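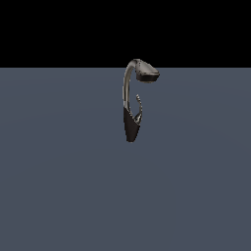
4. Configuración del espacio de trabajo

4.1 Requisitos previos

Antes de abrir Plerkex por primera vez, compruebe que la tarjeta gráfica dispone de controladores actualizados y que la cuenta de usuario tiene permiso de escritura en la carpeta de proyectos. La licencia de red se asigna desde el panel Iltley (véase el apartado 2.3).

4.2 Creación de un proyecto

1. Seleccione Archivo > Proyecto nuevo.
2. Escriba el nombre del proyecto. Se admiten hasta 44 caracteres, sin barras ni dos puntos.
3. Elija la unidad de medida. El valor predeterminado es el milímetro.
4. Pulse Crear. El visor se abre con el plano de suelo activado y sin luces adicionales.

Nota: la unidad de medida no puede modificarse una vez guardado el proyecto. Para cambiarla hay que exportar los modelos e importarlos en un proyecto nuevo.

4.3 Fondo y plano de suelo

1. Abra Vista > Entorno.
2. En Fondo, seleccione Color liso, Degradado o Mapa de entorno.
3. En Suelo, ajuste el color y la extensión. Con extensión Infinita, la línea del horizonte se calcula a partir de la altura de la cámara.
4. Pulse Aplicar.

Los cambios de fondo afectan solo al visor — el render final usa los valores de la pestaña Salida, salvo que se marque Heredar del visor.

4.4 Guardado automático

El intervalo inicial es de 15 minutos. Para modificarlo:

1. Abra Preferencias > Archivos.
2. Introduzca el intervalo en minutos. El mínimo es 2.
3. Indique el número de copias que desea conservar. El máximo es 8; al alcanzarlo se sobrescribe la más antigua.

Precaución: no sitúe la carpeta de copias en una unidad extraíble. Si la unidad se desconecta durante la escritura, la copia en curso queda inservible.

4.5 Exportación con Ekport

1. Seleccione los objetos en el árbol del proyecto.
2. Abra Archivo > Exportar > Ekport.
3. Marque Incluir materiales si el archivo se va a abrir en otro equipo.
4. Elija la carpeta de destino y pulse Exportar.

Los nombres con caracteres acentuados — por ejemplo, Szűcs — se conservan únicamente con la codificación UTF-8.

Revisión técnica: Olga Aguiar. Traducción: Aurora Louro.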